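Section 6. Trip Setup and Offline Route Packs
Tevedano Trip Planner, Desktop and Handheld
Updated September
By Chun-hung Chow

6.1 Before you start

A trip in Tevedano is a single file that holds the stops, the lodging records, the route and any notes. Set up the trip on the desktop program first, then copy it to the handheld. Trips can be edited on the handheld, but new trips can't be created there.

You need:

- An account with the Planner role. The Viewer role can open a trip but can't save one.
- 1480 MB of free storage on the handheld for a full mountain region pack.
- The booking reference for each night of lodging.
- The departure time of the first leg, in local time at the place of departure.

Note: The program doesn't book rooms or buses. It records bookings made elsewhere.

6.2 Creating the trip file

1. Open the desktop program and choose File > New Trip.

2. Enter a trip name. Names can be up to 133 characters long. Slashes and colons are replaced with a hyphen when the file is saved.

3. Set the base town. All distances and driving times are worked out from this point until the first stop is added. If you're staying in two towns, enter the one where you sleep the first night.

4. Set the party size. The default is two. A party larger than six is split across two vehicles in the driving plan. To turn this off, clear Split Large Parties on the Vehicles tab.

5. Choose a pace. Slow leaves 90 minutes between stops, Normal leaves 45, and Fast leaves 15. Pace can be changed for any single day without touching the rest of the trip.

6. Enter lodging for each night. Type the property name, the check-in time, the check-out time and the booking reference. Where a property uses a door code, put the code in the Access field and leave it out of Notes. The Access field is hidden when a trip is shared; Notes is not.
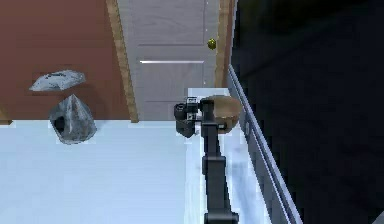 7. Add stops. Search by name, or drop a pin on the map and type a label. Markets, parks, viewpoints and churches carry opening hours where these are known. Stops without hours show a gray clock. Check the hours with the site and enter them by hand.

8. Choose Trip > Check. The program lists conflicts by day. Red conflicts must be cleared before export. Yellow conflicts can be left in place.

Caution: Changing the base town after step 7 clears all driving times. The stops themselves are kept. Run Trip > Recalculate before you check the trip again.

6.3 Elevation and weather settings

Highland towns need two extra settings. Both are on the Conditions tab.

1. Turn on Use Elevation. Walking times are then adjusted for slope. The adjustment is off by default and has no effect on driving times.

2. Set the rain months. For each month marked, the program adds a margin to every road leg above the height entered under Threshold. The factory threshold is 816 meters. Enter a lower figure if the access road to your base town is known to close in heavy rain.

3. Set the evening low, if known. When it's below 15 degrees Celsius, a reminder for warm clothing is added to the packing list. The list is printed with the trip sheet.

Note: The weather margin is a fixed value per road class. It isn't a forecast and it doesn't change from day to day.

6.4 Loading a route pack on the handheld

Route packs are made for the Mativa and Stitico handhelds. The steps are the same on both, apart from step 3.

1. Charge the handheld to at least half. The transfer stops if the battery falls under 20 percent.

2. Connect the cable and wait for the storage prompt. Select Allow.

3. On the Mativa, open Settings > Maps and select Receive. On the Stitico, hold the side key until the transfer screen appears.

4. On the desktop, choose File > Export > Route Pack. Select the region and the trip file. Leave Include Street Names on.

5. Wait for the message "Pack complete." Don't remove the cable when the bar reaches the end. The handheld still has to check the file, and the bar doesn't show this.

6. Disconnect and open the trip on the handheld. Turn off the wireless connection and select any stop on the last day. If the map draws, the pack is in place.

Caution: A pack exported without street names can't be searched by address. Export again with the option on. The old pack is overwritten.

6.5 Shared trips

A shared trip can be open in two places at once. The last save wins. To avoid lost changes, agree on one editor per day of the trip and lock the other days under Trip > Lock.

When a locked day needs a change, the editor of that day must unlock it. An account with the Planner role can force the lock open after 30 minutes without activity. Forced locks are written to the trip log with the account name and the time.
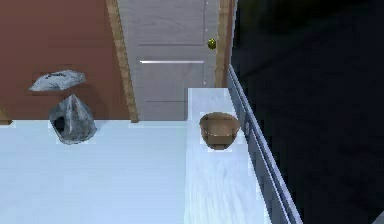 Bheki Le Roux writes that the half-hour wait is too long on the road: "Our bus was moved to 6 in the morning on a Tuesday and the day was locked by a phone with no signal. I ended up copying the day into a new trip file and sharing that. It works, but the lodging codes don't come across, so write them down first."

Copying a locked day is supported. Select the day, choose Edit > Copy Day, and paste it into an empty trip on the desktop. The Access field is left blank in the copy and must be filled in again.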